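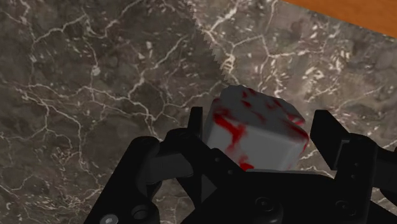

## 4.3 Comparing Grippers in Simulation

This section describes how to compare two grippers in the Multuvham simulator before either one is fitted to a physical arm. Complete the scene set-up in Section 4.2 first. The reference scene uses the marble work surface and the marked block, viewed from above the palm.

### Preparing the trial

1. Open the Condard project and select **Trials > New comparison**.
2. Assign the two-finger linkage gripper to Slot A and the Vincze gripper to Slot B.
3. Load the same block file in both slots. Do not rescale the block between slots.
4. Set the opening so that the fingertip pads stand on either side of the block without closing on it.
5. Turn the block to an angle with the pads. A block that sits square to the pads hides small errors in alignment.
6. Save the starting position under a name that both slots can use.

**Note:** The palm and the inner links may hide the lower part of the block in the wrist view. Contact near the base must be read from the contact log.

### Running the trial

1. Set the number of grasps to 600 for each slot. A full run takes around 20 minutes on a standard workstation.
2. Start Slot A and wait for the status line to read *Complete*.
3. Return the scene to the saved starting position, then start Slot B.
4. Export both logs to the same folder.

**Caution:** Do not change the lighting between slots. The edge of a shadow on veined stone can be taken for the edge of the block by the camera tracker, and the two logs will no longer be comparable.

### Reading the results

The comparison table lists grasps held, grasps dropped, and first contact for each pad. If one pad makes first contact in more than 72 percent of grasps, the gripper is off center. Correct the wrist offset and repeat the run for that slot.

The red markings on the block serve as tracking points. When a marking is hidden by a finger, the tracker uses the last position recorded, and the entry is shown in italics.

Logs intended for the Goledia controller must be converted as described in Section 4.5.

Section prepared by Aiguo Pan. Checked by Tapio Lappalainen, 2018-09-17.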